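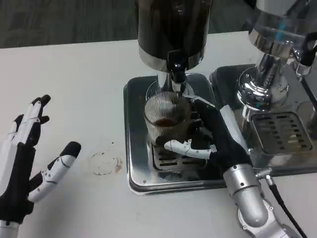 Water hardness in small workplaces
By Mafalda Amaral
November 18, 2025

Nanna Briem has spent 13 years testing tap water in commercial buildings, first for a maintenance contractor in Wondham and now for Cormier, where she runs the sampling programme. Her subject is limescale, and in particular the scale that forms in equipment too small to have its own line in a maintenance budget.

"Large boilers are looked after," she said when we met at the Cormier office. "There is a contract and a logbook. The kettle, the coffee machine and the under-sink heater have neither, and they fail first."

The chemistry is well understood. Hard water carries dissolved calcium and magnesium, mostly picked up from chalk or limestone. When it is heated, the bicarbonate breaks down and calcium carbonate comes out of solution, settling on the hottest surface available. Briem said the rate rises steeply with temperature, and a brewing boiler held at 90 degrees will scale much faster than a hand-wash heater held at 40 on the same supply.

Scale also conducts heat poorly. An element coated in it runs hotter than its rating in order to deliver the same output, and the thermostat, if it is coated as well, responds late. "People notice noise and slow heating," she said. "By then the deposit has been there for months."

Her advice begins with measurement. Test strips are adequate for a first reading provided the tap has been run beforehand. A supplier's published figure covers a whole zone, and buildings in the same zone can differ if the source is blended or switched. In Wondham her team sampled again in February after a change of source and found the old settings on several filter heads were wrong. 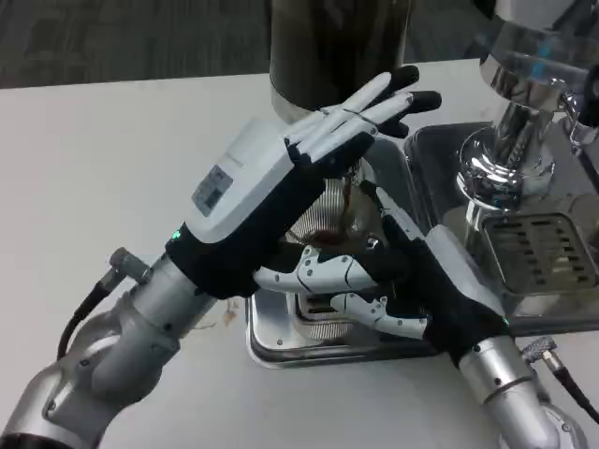
Does a jug filter remove enough hardness to make descaling unnecessary?

It lowers temporary hardness while the cartridge is fresh, but the effect tails off with use, so the machine will still need descaling at longer intervals.

Briem is more cautious about softeners. An ion exchange unit swaps calcium for sodium and prevents scale reliably, but she does not recommend feeding a drinks machine from one without checking the manufacturer's instructions. Very soft water can also be unkind to some metals. At the Kanley site, a shared building with some 30 tenants, she had the softened line restricted to the heaters and fitted a separate cartridge filter for the kitchen.
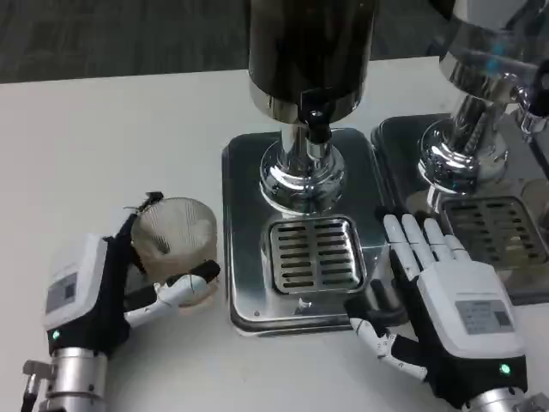 Descaling schedules are commonly set by the calendar, and Briem would prefer them set by volume and hardness. A meter on the filter head is enough. She also separates descaling from ordinary cleaning, which many written procedures run together. Dark residue under the slots of a drip grate, like that on the steel machine shown with this article, says nothing about the state of a boiler. "Wash the tray with detergent. Descale the boiler with acid, at the stated dilution, and rinse it through," she said. "They are separate jobs and should be signed for separately."

Citric acid is her usual choice for small equipment. It should be used cool or lukewarm, as hot concentrated solutions can leave calcium citrate behind, which is difficult to shift. Aluminium parts need a product approved for them.

The Cormier programme moves next to the Udevine offices, where the incoming main and the furthest kitchen tap will be sampled on the same morning.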